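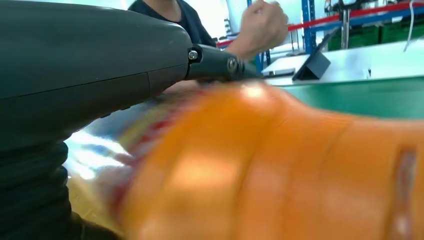 Skimcombe cohort files, readme. Applications, attendance and exit survey rows from the Skimcombe community leadership program, the nine-month one that runs out of Bodville. One row per person per session in the big file, one row per person in the small one. Sessions have a theme code, and the codes are not pretty. THM_04 is local industry day, so think a dark grey robot arm with a black bracket bolted on, that kind of visit. THM_05 is local government, THM_06 is schools, THM_07 is nonprofit boards. The rest are in themes.csv, please read it before emailing me.

Files

attendance.csv - 2,233 rows
applicants.csv - 841 rows, every application we still have on paper or in the old Erska export
exit_survey.csv - free text plus the 1 to 5 ratings
themes.csv - code, short name, lead organizer
zips.csv - home zip, first three digits only

What got cleaned

Names out, replaced with person_id. Employers grouped into 12 sectors by Nayara Fagundes, by hand, so blame is shared. Duplicates merged where birth year and phone matched. If only one matched we left both rows in and set dup_flag to 1. Class size is capped at 30 but you will see more ids than that in some years, those are people who deferred and came back. Not an error. Use class_year_final, not class_year.

Known problems

Early attendance was a paper sign-in sheet, so "absent" may only mean did not sign. Late arrivals weren't tracked until Lins took over the sign-in table. Exit survey question 6 was reworded partway through and the two versions are not comparible. Version is in q6_ver. 55 survey rows have no person_id because the form let people skip it. Kept them, they're fine for overall ratings, useless for joins.

Dates are month only. Retreat is always September even when it slipped, see notes column.

Scores from the selection panel are NOT in here and won't be. Please stop asking. Applicants were told those stay with the panel.

OK to use for

Program planning, grant reports, class projects, comparing attendance across themes. Not OK for ranking individuals, donor lists, or figuring out who somebody is from sector plus zip. With a class this small it's easy to do by accident, so roll up to at least five people before you publish a table.

Loading

UTF-8, comma separated, quotes around free text. Some survey answers have line breaks inside the quotes and spreadsheet programs handle that badly. Blank means missing. -9 means asked and refused. I've seen people average the -9s, don't.

To do

- second pass on sector 11 (other), too big
- alumni board service file, waiting on Bodville office
- Maiara Macedo has the Spanish survey answers, translation half done
- fix teh column order in zips.csv

Questions to Maiara first for anything survey, Nayara for sectors. Mornings before 10 are best for both.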